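# Varkberg bamboo carving board

The Varkberg is our large bamboo board for carving, chopping and serving. It has a juice groove all the way round, a raised rim outside the groove, and sides that bow outwards in a gentle curve. We have sold it under the same name for years and the shape has hardly changed. If you bought one from our old shop and want a second to match, this is the one to order, though bamboo darkens with age and a new board will look paler beside an old one for the first year or so.

## What it is made from

The board is laminated bamboo. Strips are planed, glued side by side along the length of the board and pressed, then the blank is cut to shape and sanded. The colour comes from steaming the bamboo before it is glued. We do not stain or varnish the boards.

You will see darker marks where the nodes of the cane fall. Some boards have a lot of them and some have only a few. They are as hard as the rest of the surface and we do not grade boards by them, so please don't ask us to pick out a plain one. The bands of lighter and darker strip vary as well.

## The groove and rim

The groove is cut after the outline, on the same machine setting, so it follows the curve of the edge. It is meant for the juices from a rested joint, a chicken, or a pile of ripe tomatoes. It will not hold everything from a large joint carved straight out of the oven. Rest the meat first on a warm plate and tip what collects there into the gravy.

The rim outside the groove is narrow. It is there to keep liquid in, and it should not be chopped on. Keep the knife to the flat middle of the board. A cleaver brought down on the rim can split it, and we don't replace boards damaged in that way.

To empty the groove, lift one end and pour from a corner into a jug. It takes a bit of practice with a full board.

## Size and weight

The large board is 300 mm across at its widest point. Please measure your worktop and your sink before ordering. Most people have room for it on the worktop and then find that it will only go in the sink on its side. It can be washed perfectly well that way.

The smaller board in the same range is 256 mm across at the widest point and is cut from the same stock. It has the same groove. It suits bread, cheese and vegetables for two, and it stands up behind a tap more easily.

Neither board has handles or finger slots. We tried slots on an early batch and they collected crumbs.

## Before first use

Wash the board by hand in warm water with a little washing-up liquid, rinse it and dry it with a cloth. Stand it on edge overnight. The next day, rub in a thin coat of food-safe mineral oil, leave it for a few hours and wipe off whatever has not soaked in. Do both faces and the edges. If you oil only the top, the board may cup.

A new board can smell faintly of the press for a few days. The smell goes after two or three washes.

## Day-to-day care

Wash it soon after use. Don't leave it soaking and don't put it in the dishwasher. The heat opens the glue lines and a board that has been through once or twice will often start to lift at the ends.

Run the edge of a sponge or a soft brush along the groove. Dried-on fat in the groove is the most common complaint we get, and it comes away with hot water and a bit of bicarbonate of soda left on for ten minutes. A wooden skewer gets into the bottom of the channel if anything is stuck fast. Don't use a knife point.

For smells such as onion or fish, cut a lemon in half, dip it in coarse salt and rub it over the board, then rinse and dry as usual.

Oil the board again when it starts to look dull or feel rough. In a busy kitchen that might be once a month. Olive and sunflower oil go sticky and then sour, so stick to mineral oil. We sell the Cetetti board oil, and any plain food-safe mineral oil will do the same job. 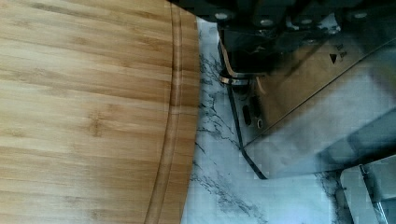 Light knife marks are normal and can be left alone. If the surface gets fuzzy, sand it lightly along the strips with fine paper, wipe off the dust and oil it. Don't sand inside the groove unless you have to. Deep cuts are best left until there are enough of them to make a proper job worthwhile.

## On a stone or marble-effect worktop

The underside is flat, so the board can slide on a polished top. Put a damp cloth or a thin rubber mat under it before carving. Lift the board to move it, as grit caught underneath will scratch some surfaces. Wipe up any liquid that gets underneath and let both the board and the worktop dry before you put it back. Real marble marks easily with lemon juice or vinegar, so take care if you are cleaning the board with either of them there.

## Questions we get asked

**Can I use both sides?** Yes. The underside has no groove, so it is the better side for dough and bread.

**Will it blunt my knives?** Bamboo is a little harder than most of the timbers used for boards. You may need to sharpen slightly more often. Don't use it with very thin, hard blades if you tend to chop heavily.

**Can I put a hot pan on it?** No. It will scorch, and a scorch mark doesn't sand out easily.

**Can it be engraved?** Not by us at present. Dvořáček did this work for us until February and we have not yet found anyone to take it on.

## Ordering and returns

Boards go out from the Driltance warehouse in a plain carton with a sheet of care notes. Order before noon on a working day and it will normally leave the same day. An unused board can be sent back within 82 days for a refund. If a board arrives cracked or with a glue line open, tell us within 7 days and send a photo of the damage, and we will send out another. You don't need to return the faulty one.

For trade orders or matching sets, write to Majdi Abou Jaoude at the Driltance office. Please say which size you want and when you need the boards by.

Page last checked 2022-06-25.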